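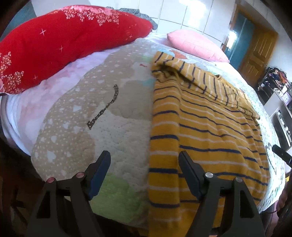

Leilani Brannigan asked the club last March whether a snowboard could be waxed properly at a kitchen counter, with a household iron and no workshop, and whether the result would hold up for a full day of gates. Her question is the one most often put to the Somorton Snowsports Club by families new to alpine snowboard racing, and the procedure set out on this page is the club's standing reply. A household iron is not recommended. The remainder of the work can be done at home by any adult, or by a junior athlete under supervision.

Hot Waxing a Race Snowboard at Home
Somorton Snowsports Club, Equipment Guidance
Revised 23/12/2020

Scope

This procedure applies to alpine boards used in slalom and giant slalom training, including boards on loan from the club. It may also be followed for freestyle boards, although those athletes will usually wax less often. It does not cover base repair, edge beveling or stone grinding. Boards with exposed core, a separated edge or a gouge deep enough to catch a fingernail should be taken to a technician before any wax is applied.

Equipment

A waxing iron with a thermostat and a flat, unvented plate
Two stable supports, or a bench with a vise suited to snowboards
Hydrocarbon glide wax: one soft base-cleaning wax and one wax rated for the expected snow temperature
A plastic scraper with a straight, sharp edge
A groove or edge scraper
Brushes: brass, horsehair and nylon
Lint-free cloths
A drop cloth
A screwdriver that fits the binding screws

The club lends waxing kits from the Tsai Room at the lower lodge. A kit may be kept for 13 days and should come back with the scraper cleaned and the iron plate wiped.

Preparing the work area

Work in a well-ventilated room, away from open flames and heaters. Spread the drop cloth so that it extends past the nose and tail of the board. Wax shavings are slippery on hard floors and should be swept up before anyone crosses the area. Small children and pets should be kept out until the iron has cooled completely.

Bring the board indoors well ahead of time. A base that is still cold will not take wax evenly, and condensation must be wiped away before the iron is used.

Procedure

1. Remove the bindings, or loosen the screws by two full turns. Mark the stance position with tape if the bindings are coming off. Screws left tight can draw heat and leave small dimples in the base.

2. Set the board base up on the supports. Check that it does not rock when pressed at the nose or tail.

3. Brush the base with the brass brush, working from nose to tail in long, overlapping strokes. Wipe with a dry cloth.

4. Set the iron to the temperature printed on the wax package. If the wax smokes, the iron is too hot. Turn it down and wait before continuing.

5. Hold the soft cleaning wax against the iron and drip a thin line along each side of the base and one down the center. Spread the wax with the iron, keeping the iron moving at all times.

6. Scrape the cleaning wax while it is still warm. Dirt will come away with it. Repeat if the shavings are gray.

7. Apply the temperature-rated wax in the same way. Make slow, continuous passes from nose to tail until the whole base shows an even film. Do not let the iron rest in one place, and do not allow the topsheet to become hot to the touch.

8. Leave the board to cool to room temperature. Overnight is best. Do not place it outdoors to speed the process.

9. Clear wax from the edges first with the groove scraper. Then scrape the base with the plastic scraper, held at a slight forward angle, using light pressure and several passes.

10. Brush with brass, then horsehair, then nylon, always nose to tail. Wipe with a clean cloth.

11. Refit the bindings, check the stance marks, and tighten each screw by hand. Check them again after the first run.

Notes on longer boards

Athletes using boards of 159 cm or more may find that the first section of wax has set before the last is spread. Working in two halves is acceptable, provided that the final passes run the full length without a break.

Frequency

Racing boards should be waxed after every two days on snow, and after every day on abrasive man-made snow. A base that looks pale or dry along the edges is overdue. At the end of the season, apply a generous coat, leave it unscraped and store the board away from direct sunlight.

Wax at club events

Fluorinated products may not be used at any club session or at the Stellura Series. Athletes who are unsure about a wax should bring the package to their coach before using it.

Common faults

Streaks after brushing usually mean that too much wax was left behind in step 9. Scrape again and repeat the brushing. A base that feels slow from the first run may have been waxed for the wrong snow temperature; the readings posted at the Grorkel lift are a better guide than the air temperature in the parking area.

Questions about this procedure may be directed to Lamduan Sriwong, Equipment Office, extension 356. Requests for edge work should be made on the separate form available at the same office.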